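Unit 6. Task allocation in a staff kitchen

Reading before the session: the Bramatell site report, sections 2 and 3. Bring the task sheet from Unit 5.

6.1 Background

Bramatell runs a breakfast and snack service for its own staff at the Kashindye site. The service covers 300 people over two shifts. Before the change, three kitchen assistants did all counter work by hand. A robot arm with a two-finger gripper now shares the counter with them. The arm was set up by Grutadance, and the study of the work was led by Maëlle Cormier.

6.2 What was moved to the arm

The study split the morning routine into 177 separate actions. Of these, 20 were given to the arm in the first stage. All 20 are pick-and-place actions with a fixed start point and a fixed end point. Pouring, cutting and anything involving a hot surface stayed with the assistants.

Training was done with toy food, as the pieces keep their shape and can be dropped without waste. Marcelino Assunção recorded 627 training runs, each one steered by an assistant from a hand controller. The assistants were paid for this at their normal rate.

6.3 Changes in the assistants' work

(a) Order of work. An assistant used to clear the counter whenever there was a spare minute. Clearing is now done at set points, so that the arm does not start on a half-cleared surface.

(b) Placement. Objects may be close together, but the path from above must be free. Handles and upright items matter most. Staff had to learn to judge a counter from the gripper's side as well as from their own.

(c) Interruptions. The arm stops when it cannot complete a grasp, and the nearest assistant decides whether to restart it or finish by hand. In the first month this decision was not counted as work on the rota — it was added in July after the staff asked for it.

(d) Skill. Two assistants now write the daily task list for the arm. The third chose not to, and her duties and grade are unchanged.

6.4 Counter layout and the gripper's view

The wrist camera covers a small part of the counter at a time. Compare what can be judged from each view: heights, gaps, and which objects are only partly shown. 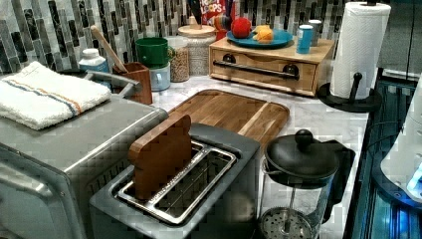
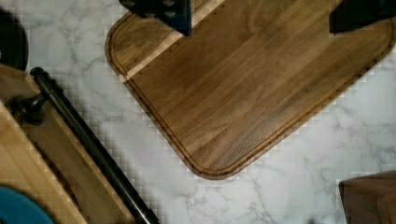

6.5 Exercise

1. List five objects on the counter that stand upright. For each, state whether you would move it before an arm works over the cutting board.
2. Write a placement rule for objects with bar handles, in no more than two sentences.
3. Item (c) above treats a restart as a decision. Estimate how you would record it on a rota, and say who should check the record.

Answers to 1 and 2 go on the Iraritz course page before Unit 7. Question 3 will be discussed in groups.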